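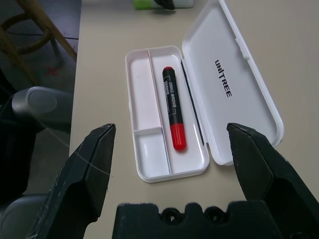
White case open on the bench, red-capped marker in the main compartment.

19/01/2019

Sorting out what lives in the pencil cases for the Plevbridge kits. Mabli wants every case packed the same way so people stop hunting for things at the start of a session. Marker goes in the wide compartment. It will lie at a slant if you just drop it in – fine for now, but Ifor would like it straight along the divider.

The long narrow compartment is for the block. The short one under it is still undecided. Rhiannon suggested spare caps, Wellington says leave it free.
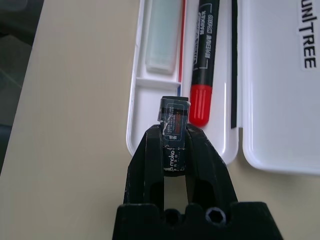

I'd rather settle it before the Jercombe order goes in, as that one is for 44 cases and I don't want to repack them like we did in November. Small boxed items go in last, label up.

Lids: open them flat on the table before filling. Two of the old ones have stiff hinges – put those aside for Eleri.

To do:

- ask Ellis about more markers, red caps if they have them
- write the packing order on a card
- check the lid still shuts with the block and the box both in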